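Wiler Community Help > Robots > Teaching by hand
Print this page | E-mail this page

Remote control or hand guiding for a microwave door?

I'm teaching an arm to open a microwave door and I can't decide how to record the runs. With hand guiding I get smooth motion, but my own arm ends up in the wrist camera view. With remote control the view stays clean, but I keep missing the right front edge near the handle. I have 6 good runs out of 200 so far. The gripper goes to that edge like this: 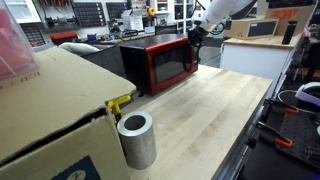

Zeeshan Awan replied that he would stay with remote control and slow it down. Cut the hand-to-arm scaling to half for the last bit of the approach. Throw out any run where you stopped to think for a long time, or the arm will learn to stop there too. He also said 200 tries is not many, and that his own got better after 300.

Second answer:
just use hand guiding, works fine for me

Third answer:
Check what the wrist camera gives you before you record more. If the fingers are over bare bench, the picture has very little in it to tell the arm where the door is. Start each run from a pose where more of the target is in view, or add a fixed camera that sees the whole bench. I use both and save them with the same clock. Also open the gripper fully before every run so the start is always the same. 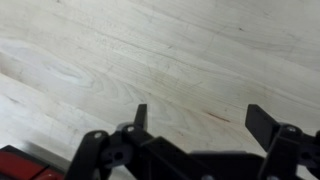

Wrist camera view, gripper open over the bench.

Comments (3)

Farina: Half scaling helped me too. Thanks.

lastham_354: Does the second answer mean you crop your arm out or leave it in?

Brallach: Leave the failed runs in a separate folder. I deleted mine and wanted them in April.

Home | Ask | Unanswered | Tags | Back to top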